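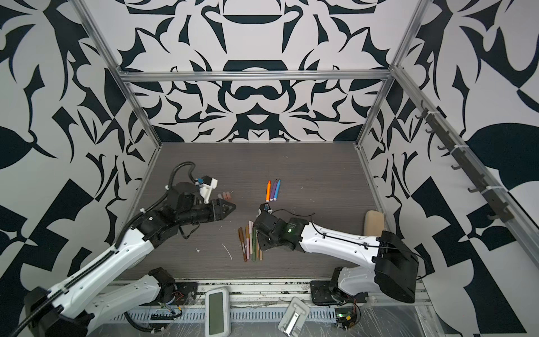 19th January - first night of the lino class

What an evening! I am writing this at the kitchen table with ink under every fingernail and I don't want to go to bed. I've been putting off that class for two winters, always with a cold or a late shift or some other feeble excuse, and now I could kick myself for waiting.

It's in the back half of the old Usine building, up the iron stairs. I got there far too early and walked round the block in the drizzle eating a cheese roll. Six of us signed up in the end. Declan Ngata teaches it. He's from up the coast originally and he has the calmest voice I've ever heard on a person holding a sharp tool. He gave us each a square of grey lino, told us to sit on it for a bit to warm it up (we did, all of us, very solemnly) and then just let us cut. No talk, no slides. Straight lines first, then curves, then anything we liked.

Straight lines are easy. Curves are a different animal! You have to turn the block and keep the hand still, and every bit of me wanted to do it the other way round. My first leaf looked like a boot. My second one looked like a leaf that had been trodden on by a boot. Then at some point I stopped thinking about it and the gouge went round in one long peel, a lovely clean curl of lino coming up in front of it, and I said "oh!" out loud and the woman next to me laughed and said hers had just done the same.

I hadn't understood before how much of it is about the white. Declan kept coming back to that. You cut away the white and leave the black, so you're drawing with the gaps, and if the gaps are dull then the print is dull. He had us look at a big pattern of hooks and curls and squint until the white parts turned into the shapes and the black went behind. It took me ages. Once I'd got it I couldn't get rid of it, and on the bus home I was doing it with the railings.

We pulled our first prints just before nine. He's got an old press he calls the Aguiar, after the man he bought it from, and it has a wheel you have to lean your whole weight on. Mine came out with a great bald patch in the corner where I'd been stingy with the roller. The next was too wet and filled in all my fine lines. The one after that I'm really pleased with. It's a repeat of four leaves turned about a middle point, and one of them is still a bit boot-ish, but they do join up at the edges and I didn't plan that half as well as it looks.

Things to remember for next time:
Less ink, rolled for longer, until it hisses.
Bring an apron. The green jumper may not recover.
Ask about the paper, the soft cream one, and where he gets it.
Cut the thin lines first while my hand is fresh.

I want to do something bigger by February. Perhaps the harbour at Skalness, with all those ropes and the gulls on the wall, though gulls might be ambitious. Or a run of borders for Mum's recipe book, which would be easier and would use up the small offcuts. I priced up a set of gouges when I got in. The Rullix ones are nice but dear, and I think I'll borrow the class set a while longer and see if the fever lasts.

The good print is drying on the airer between two socks. I've been up to look at it twice already. Porridge oats are finished, must get some in the morning, and ring Mum about the boiler.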